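About Wedura

Home > About us > Who we are and how we work

Wedura is a small company of court interpreters and legal translators. Our office is in Mollmont, on the first floor of Rweyemamu House, across the road from the local court. We work in criminal matters mostly: police interviews, bail applications, first mentions, hearings, sentencing, and the meetings with lawyers which come before and after all of these. We also translate written material such as witness statements, charge sheets, character references and letters from family members overseas.

We are paid by the party who books us. This can be a law firm, a community legal service, a court registry or sometimes a private person. It makes no difference to the interpreting. Our interpreter is not on anybody's side in the room, and we explain this at the start of every job, also to the people who have heard it before.

How the company began

Wedura was started by Imani Achterberg, who had been working for nine years as a freelance interpreter and was driving very long distances between country courts. In those years she kept a paper diary with all her bookings. Many of the bookings were made the evening before, with one line of information: a name, a language, a time. Often the language was wrong. One time she arrived for a man charged with receiving stolen goods and found that he and she had no language in common except English, which he spoke only a little. The matter was adjourned and he went back to the cells until another interpreter could come from the city.

She thought that a booking should be checked by a person who knows languages, before anyone gets in a car. This was the first idea of the company and it is still how the day in our office begins. Qistina Wibisono joined her the following October to take care of the bookings, and for the first winter they shared one desk and one telephone line. The name Wedura was chosen because it could be pronounced without trouble by all the people who were asked to try it.

What we do at the police station

When a person is arrested and does not speak English well, the police must decide if an interpreter is needed. We receive calls for this at all hours. The interpreter on the roster attends in person when it can be done in a reasonable time, and by telephone or video link when it cannot. We prefer to attend in person for any recorded interview about a serious charge.

Our interpreters interpret the caution in full. They do not shorten it and they do not explain it in their own words. If the person does not understand the caution, the interpreter says so to the officer, and the officer explains it again. We are strict on this matter. A caution that was badly interpreted can become a problem months later, when a judge must decide if the interview can be used as evidence, and the interpreter may be called to give evidence about what was said.

We do not give legal advice at the station, or anywhere else. If someone asks our interpreter "Should I answer this?", the question is interpreted aloud to the officer, like everything else that is said.

What we do in court

In court the interpreter sits or stands beside the accused and interprets in a low voice all that is said, including what the lawyers say to each other and to the magistrate. When a witness needs an interpreter, that must be a different person from the one who is helping the accused. Please tell us at the time of booking if you will need both.

For hearings longer than half a day we send two interpreters, who change places at regular times. Some clients ask us if one person would be cheaper. It would be, but after a few hours of cross-examination any interpreter begins to lose small things, and small things are what cross-examination is made of.

Please send us the charge sheet and the statement of facts before the day, if you are permitted to. In fraud matters there is much vocabulary for accounts and transfers, in drug matters there is slang, and in driving matters there are the names of roads and parts of a car. An interpreter who has read the papers will need to interrupt less. All papers are kept in a locked cabinet and are returned or destroyed when the matter is finished, as you instruct.

Written translation

This part of the company is managed by Patricio Retamal. He came to us from commercial translation and he says that he misses nothing from it except the longer deadlines. Each document is translated by one person and checked line by line by a second. The translator signs a certificate, and is ready to come to court and be questioned on the translation if this is necessary.

Text messages are now the largest part of our written work. They are also the most difficult. People write without punctuation, they mix two or three languages in one message, and they use jokes which only the other person would understand. When a phrase can have two meanings we give both of them in a note, and we leave the choice to the court. We do not correct bad spelling in the original by making good spelling in the English, but we mark where a word is unclear.

In the last financial year we translated 2,142 documents. Nearly 1,000 of them were messages or groups of messages taken from mobile phones.

The Pisar course

We could not find enough interpreters with court experience in the smaller languages, so we began to train them ourselves. The Pisar course runs twice a year in our back room and takes a small group each time. It is intended for people who already speak both languages very well and who have some interpreting experience, for example in hospitals or schools.

The course is taught by Ifeoma Olatunji, who spent a large part of her working life as a duty lawyer. She teaches the order of a criminal case from arrest to appeal, the difference between a plea and an admission, what bail conditions look like, and how to address a magistrate when you have made an error and need to correct it. Students visit the public gallery and afterwards write down what they heard. There is a practical examination at the end, with a pretend hearing, and it can be repeated one time without extra fee.

Passing Pisar does not replace the official certification for interpreters. We ask all our students to hold it or to be working towards it.

Our people

Imani Achterberg, director. Still interprets in court most weeks.

Qistina Wibisono, bookings and roster. If you telephone us in office hours, you will probably speak to her.

Patricio Retamal, written translation.

Ifeoma Olatunji, training and the Pisar course.

Darnell Boateng, accounts and complaints. He answers each complaint in writing, and he does not do interpreting himself, so he is never looking into his own work.

Our interpreters are not listed on this page. Some of them work in matters where there have been threats, and we prefer to give their names only to the court and to the lawyers.

Rules that we follow

We do not accept a booking where the interpreter is a relative or friend of the accused, the complainant or a witness. In small language communities this happens more than people expect, and we ask about it every time. If the interpreter recognises somebody only after arriving, he or she tells the court before anything begins, and we look for a replacement at our own cost.

We do not speak to journalists about any matter, including those that are finished and were reported in the newspaper. We do not carry messages between people in custody and their families. We do not accept gifts, and this includes food, which we know can seem impolite.

Our fees

Our fees are published on the Fees page. For community legal services we keep a fund of $1,000 each quarter to cover short conferences with clients who have no grant of aid. When it is used up we must wait for the next quarter, so please ask early. Cancellations with less than one working day of notice are charged in full and the money goes to the interpreter.

Visiting us

Rweyemamu House has a lift, but it is narrow. If you use a large wheelchair, please telephone and we will meet you in the ground floor room. Parking in the street is limited to one hour while court is sitting. The office is closed to visitors at lunch, but the telephone is answered, and the after-hours number for police stations and lawyers is on our Contact page.

This page was last checked on 11/3/21. If you find an error in it, in English or in any of the translated versions, please write to Darnell and he will correct it.

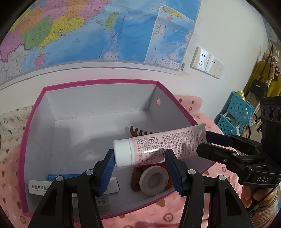
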